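Home | Threads | Saved | Search

Imelda Tan
2 min read

1/ Today I want to write a small thread about play kitchens. I have been sorting the play food from our table, and I have opinions now. Maybe they help somebody who is looking for a gift.

2/ First, my rule. I put everything out on one white table before I decide anything. In a basket all toys look the same, a big colored soup. On white you see quickly what is nice and what is only there.

3/ My favorite is the large plate in pale purple. It is a quiet color and it makes every other thing look better. You put one half orange on it and already it is a breakfast.

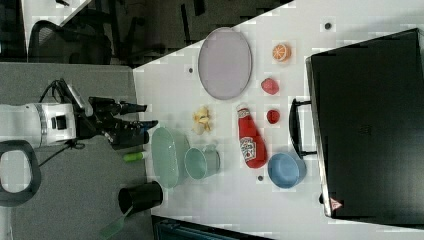 4/ A good set needs something that is not food and not a dish. For me this is the ketchup bottle. Children who don't want to "cook" will still come for ketchup. They put it on the orange, on the banana, on the hand of their uncle. I have eaten strawberry with ketchup many times and I always say it is delicious.

5/ A friend asked me if she should buy one of the giant boxes. There is one from Sostico with 300 pieces. Please don't. My sister bought it in April and the pieces are still under her sofa, in her shoes, and one small pea was in the car.

6/ With less food the child begins to invent. The bowl is soup, then a hat for a doll, then a boat. With 300 pieces the child only pours them on the floor. Pouring is also a game, I know, but it is me who picks up.

7/ About colors. I used to think that everything must match. Pidier sells a set like this, all in beige, and in the shop in Presville I almost bought it. My niece looked at it and asked where is the food. So I went home with nothing, and with a lesson.

8/ Now I like soft colors for the dishes and strong colors for the food. Purple plate, blue bowl, green cup, and then red and orange and yellow on top of this. The eye goes to the food first, as in a real kitchen.

9/ The banana I must defend. Many people prefer the closed one because it looks more tidy. I prefer the one with the peel open. A child of two years understands it at once and wants to give you a bite.
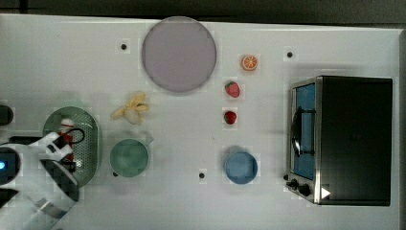

Page 2

10/ Somebody wrote me a question about the strawberries – why keep more than one? Because of sharing. One strawberry and two children is a sad afternoon. This is the only food where I am strict about it.

11/ For cleaning I use warm water, a little dish soap and a soft cloth, and then I leave everything on a towel overnight. I don't put play food in the dishwasher. I did it one time with an old lemon and it came out a different shape.

12/ The dishes I look at more carefully than the food. I pass a finger along each rim. If I feel something sharp, the piece goes away, also when it is pretty.

13/ If you can add only one thing to a kitchen you already have, take a colander. I mean it! Children love things with holes. They wash the fruit without water, they shake it very seriously, they look at you through the holes. Mine is mint green and I would buy it again tomorrow.
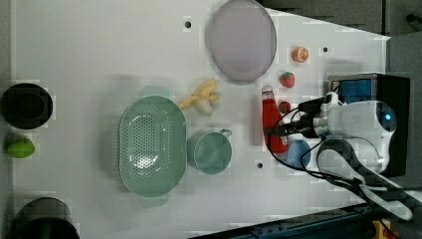

14/ Cups are more difficult. Small hands like a handle, but cups without a handle go better inside each other when you put them away. I keep both kinds and I accept that the shelf is a bit ugly.

15/ For storage I tried the cloth bags from Sotelo. They look good on a hook, but the child has to empty the full bag to find one tomato. A low open tray is better, with dishes on one side and food on the other. It stays like this for some 2 minutes, but it is easy to make it right again.

16/ I don't glue labels or pictures on the tray. Other parents do it and it works for them. At our house the labels became food also.

17/ Tomorrow I will write about the little pots and the spatulas, and which ones make too much noise on a Sunday morning. If you have a good wooden pan to recommend, please tell me the name and if the handle stays on.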